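Vallbridge two-arm packing simulator, reviewed by Chun-hung Wu
Posted Sep 12, 2020

I work in the packing room at Anesley, where we make fruit boxes for offices. Our manager wants to put two robot arms on the line in October, and before this she bought a licence for the Vallbridge planning program. It cost $3,355 for one year. I was asked to try it for four weeks, as I know the packing work and I am not a programmer.

The program lets you build a packing table on the screen and run the arms on it. You choose the containers, the fruit and the type of hand, then you press start and watch. My first table took me a whole afternoon. Now I need some 42 minutes, mostly for placing the trays at the right angle.
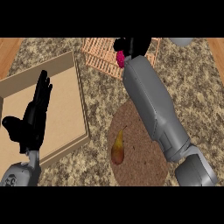 Simulated table with cardboard tray, slatted crate and a pear on the cork board.

What I like: you can put a different hand on each arm, and the fruit has believable shapes. Small soft fruit is our biggest worry, and I could test many grips without spoiling any real berries. The colours are clear also on my old monitor.

What I like less: the pressure settings are hard to understand. The manual is written for engineers. I wrote to Bondarchuk, the reseller, and the answer came after four days -- polite, but it only sent me back to the same page.

For the people in our room, the change has already started. Two of my colleagues on the Flanitz line will move from packing to checking the boxes. One is glad for her wrists, the other is afraid that her hours will be cut. The program cannot answer this, but when I showed them the table on my screen they had many good remarks, for example that we never keep the crate so far from the tray. I changed it the same day.

I give it four stars of five. Please ask for the training session before you pay.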